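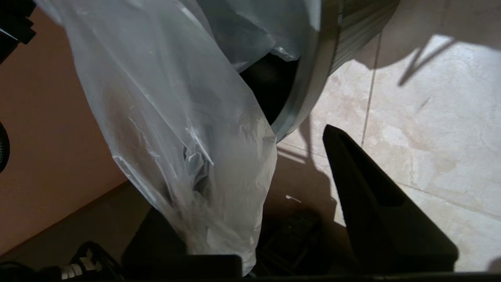 Clustolis, 22 October 2022

Part 5: Lining the bin

Right, you've got the bin out of its box (Part 2, if you've skipped ahead) and it's standing where you want it. Now for the bag. I know, I know, you've been putting bags in bins your whole life and you don't need me to tell you how. But I've written the set-up guide for the whole Tesent flat and I get more questions about the kitchen bin than about the boiler, so it gets its own section!

Everything below is for the grey round bin with the ribbed sides. If you're in one of the Sosa rooms upstairs you've got the square pedal one, and you want Part 6.

What you need

One bin liner from the roll in the drawer under the kettle. They're the thin, milky white ones. The roll starts with 20 on it, and there's a spare roll behind the tea towels.
A clear bit of floor. I do mine on the tiles, well away from the rug.
Dry hands, if you can manage it. Wet fingers and thin plastic are a miserable combination.

Putting the liner in

1. Tear one bag off the roll along the dotted line. Go gently, and pull across the line instead of straight down. If you tear into the side of the bag, keep it for the paper recycling box, where a split doesn't matter much.

2. Find the open end. This is the bit that drives everyone mad, me included. Rub the edge between finger and thumb until the two layers slide apart. If nothing happens after a good rub, you've got the sealed end, so turn it round and try again.

3. Get some air in it. Hold the open end with both hands and give it one big swoosh downwards. You want the sides to come apart all the way to the bottom, and you want any twist in the tail of the bag to come undone.

Note: a bag that's been screwed up in a drawer will stay crinkly whatever you do. That's fine. Creases don't matter, twists do. A twisted bag only fills halfway and then you've got potato peelings sitting at the top and a big pocket of nothing underneath.

4. Lower the closed end into the bin first. Feed it down with one hand and hang on to the open edge with the other. If you find you've stuffed the top of the bag into the bin and the tail is dangling down the outside, pull the whole thing out and start again (I've done it, usually before coffee).

5. Fold the open edge over the rim. Start at the side furthest from you and work round, turning over a good hand's width as you go. Try to keep it even. If it's all bunched up on one side you'll be short on the other, and that's the side that slips in when you scrape a plate.

6. Push the bag down and out. Put your fist inside and press it gently against the wall all the way round, then down to the bottom. You'll hear the trapped air puffing out past the rim. If the bag keeps ballooning back up at you, lift one bit of the folded edge, let the air out, and fold it back over.

7. Smooth the overhang down against the outside. The ribs grip it a little, so run your palm over it and it'll mostly stay put.

Caution: please don't poke holes in the liner to let the air out. A previous guest had this clever idea and it does work beautifully, right up until someone throws a teabag away.

Caution: keep the roll and any loose liners out of reach of babies and small children, and don't leave a spare bag lying on the floor. The drawer has a catch on it, so do use it.

If it won't stay up

Mostly it's the fold being too skimpy, so go back to step 5 and be more generous. If it still slides, gather up the slack at the back, give it a twist and tuck it under the folded edge. I held out against elastic for ages and then gave in, so there's a big Oltirel band hanging on the hook by the fridge. It goes round the outside just under the rim, over the plastic. Take it off before you lift the bag out or it'll ping across the kitchen.

Taking a full one out

1. Stop filling when there's still a hand's depth left at the top. I mean it! These are thin bags.

2. Unfold the edge from the rim all the way round before you pull anything.

3. Gather the edges together, twist the neck a couple of times and tie it.

4. Lift slowly and straight up. If it feels stuck, that's suction. Tip the bin a touch to one side and let some air get down past the bag, then carry on.

5. Look inside the bin before you put the next liner in. It's very dark down there, so use the torch on your phone. A drip at the bottom wants wiping out now, and a squirt of washing-up liquid in warm water does the job.

Full bags go in the big bin outside number 26, lid shut properly please, or the foxes have a party. Glass never goes in these liners, not even one little jar. There's a crate for it by the back door, and that's all covered in Part 7 along with the food caddy.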